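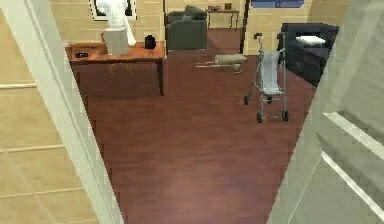 Simulated living room seen through the doorway, with a walker beside the sofa.

When Johanna Eder talks about her budget, she begins with the doors. She is responsible for equipment at Gevier, a home care service which looks after older people in their own apartments, and since March she has been preparing the purchase of small mobile robots that can carry things from room to room. The final list of needs has 12 lines. The first one is the width of the passage.

"The sellers want to speak about the arm, the battery, the screen," she says. "I ask them first how wide it is when it turns. In our older buildings the door opens into the room and then stays there, so a part of the passage is already lost. One building is from 1943 and I think no two doors in it are the same."

She does her planning in simulated rooms before any machine is ordered. The rooms are prepared by Totach, a software office which Gevier pays by the month. Each one is furnished like a normal home: table, armchair, sofa, a walker standing near the place where somebody would sit down. Eder asked them to put things on the floor also.

"In the first version everything was very clean. I sent it back. I told them, please leave something in the middle of the floor, something long and low, and put a cup near the end of the table. A room where people live has these things. If I buy for the clean room, I buy the wrong robot."

Two products are still in the discussion. The Vellow is the smaller one and can be rented. The Khunthong is heavier, has a better reach, and must be bought together with a service contract. Eder does not want to say which she prefers, but she explains freely how she compares them.

The price of the machine, she says, is the easiest number to get and the one she trusts the least. Next to it in her table are the charging station, the insurance, the training hours for the care staff, and the cost of a replacement when a unit is away for repair. For the last point she had to ask each company three times.

"One of them answered me that the robot will be available 99 percent of the time. This is nice, but I asked how many days it needs to come back from the workshop. It is a different question. My colleague in the apartment cannot work with a percentage."

Training was also more expensive than she expected. Gevier has 50 care workers, many of them part time, and everybody must know at least how to stop the robot and move it by hand out of a doorway. She calculated two hours for each person in the first draft. Now it is four, and the hours are paid.

About the clients she speaks more slowly. A walker is not furniture, she says, and a robot must never push it to another place to get through.

"If the walker is moved by the length of one arm, a person who wants to stand up has a problem. So I wrote it as a condition — the robot waits, or it goes around, or it calls us. In the simulation we put the walker in many positions and look at what the software decides. Then I want to see the same in a real apartment before I sign."

For this real test she has reserved money too, in a separate line, because in an earlier purchase of lifting equipment the test was counted as part of the delivery and in the end it did not take place. The robot test will run in two apartments, in the morning hours, when the staff have the most to carry.

Asked what she would advise to a smaller service with less money, Eder thinks for a moment. They should rent, she says, and they should measure their doors before the first meeting with a seller. They should also ask for the price of the second year in writing.

"The first year is always friendly. I have learned to open the offer on the last page."

Her own decision must go to the management before summer. Until then she is waiting for a corrected offer for the Khunthong, in which the charging station was forgotten.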